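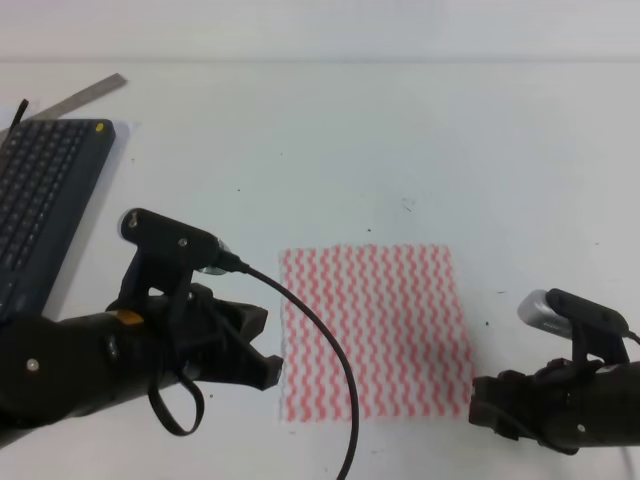
Residents of Gotmont who want a say in the town's new bus timetable have until the end of June to send in their views, the district council has confirmed. The consultation opened on May 24, 2024 and covers all the routes run by Tramus, including the evening service to the hospital. Most replies so far have come in by email or through the online form, so for many people taking part means no more than a few minutes online. Paper forms are also being accepted and can be handed in at the library or posted to the council offices.

The biggest change would be to route 53, which now runs every 20 minutes between the station and the Savolainen estate. Under the draft timetable it would run every 15 minutes in the morning and late afternoon, but only every half hour in the middle of the day. The last bus would leave the station at 11.10pm, 40 minutes later than at present.

Two stops on Mill Lane would be merged into one outside the health centre. Tramus says buses lose time there because the stops are so close together. People living at the lower end of the lane have complained that the new stop would leave them with a steep walk.

Boonmee Boonchu, the council's transport officer, said the draft was open to change. "We had 441 replies in the first week, and a good number of them were about Mill Lane," he said. "If there is a better place for that stop, we want to hear about it before the timetable goes to print."
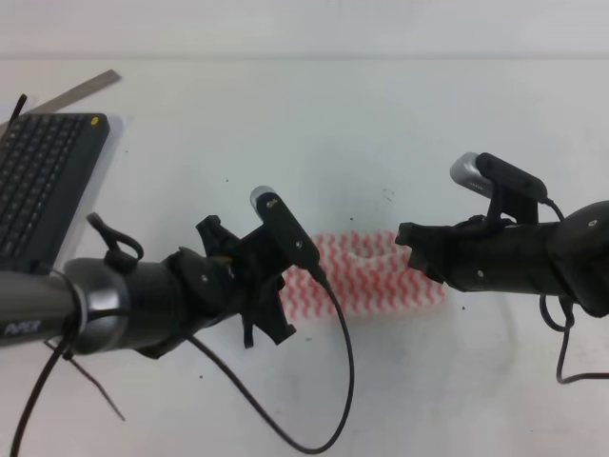 The council last asked for views on the buses six years ago, when it received 1,019 replies over two months. That exercise led to the Sunday service on the Zarus Road route, which is now used by some 500 passengers each week. The Sunday buses would stay as they are under the new plan.

Fares are not part of the consultation. Tramus has said single and return tickets will stay at their current price until the end of the year, and that the ten-journey card will still be sold on board.

Yulan Jiang, who chairs the Savolainen residents' group, said she welcomed the later buses but was worried about the gap at midday. "A lot of older people here do their shopping between eleven and two," she said. "Half an hour is a long time to stand at a stop with no shelter."

The group has asked for a shelter at the estate's main stop to be included in the plan. The council said shelters were paid for from a separate budget and that the request had been passed on.

Drop-in sessions will be held in the library meeting room during June, with copies of the draft timetable in large print. Staff from Tramus will be there to answer questions about individual routes. A final version is due to go before councillors in the autumn, and the new times would start after the Christmas holidays.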